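Torvik Whiteboard Collection: Data Card

Maintained at Asthorpe by Alvar Bakke and Sølve Björklund. Please send corrections to either maintainer and quote the release month, which for the present release is September.

Purpose

The collection supports the study of writing, drawing and wiping on ordinary whiteboards. It was prepared for readers concerned with the boards themselves: how a surface takes ink, how room lighting affects legibility, and how marks build up over a working day.

Contents

The release holds around 4,000 still pictures from 14 rooms at two sites, Asthorpe and Casbridge. Each picture is filed by room and by activity. The activities are writing, drawing, wiping and board only. Pictures in which a marker tip is touching the board are filed under writing or drawing, whether or not a line can yet be made out.

Glossy boards make up the greater part of the material. On these, ceiling lights show as bright bands across the surface, and pale ink beneath a band may be lost entirely. Such pictures have been kept and carry the label "glare".
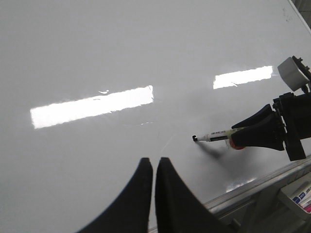 Labels

surface: glossy, matt or unknown
glare: none, single or multiple
tray: visible or not visible
marker: absent, held, or held and touching
marks: none, smudges, writing or drawing

The tray label refers to the rail along the bottom edge of the board. A rail seen only in part is still recorded as visible. Smudges are recorded wherever they occur, including close to the edge of the board.

Known limitations

Glass boards are not covered. Ink colour was labelled by eye under mixed lighting and should be treated with care, in particular for blue and black. A check of the marks label led to 58 corrections, most of them faint smudges first entered as none.

Folder layout

Pictures are stored by site, then by room. Labels are held in one table per site. Six rooms at Casbridge were renumbered before release; the old numbers are listed in the file named rooms_old.

Terms of use

The collection may be used for teaching and research. Copies passed to third parties must include this card unchanged. Requests for other uses should be addressed to Sølve Björklund.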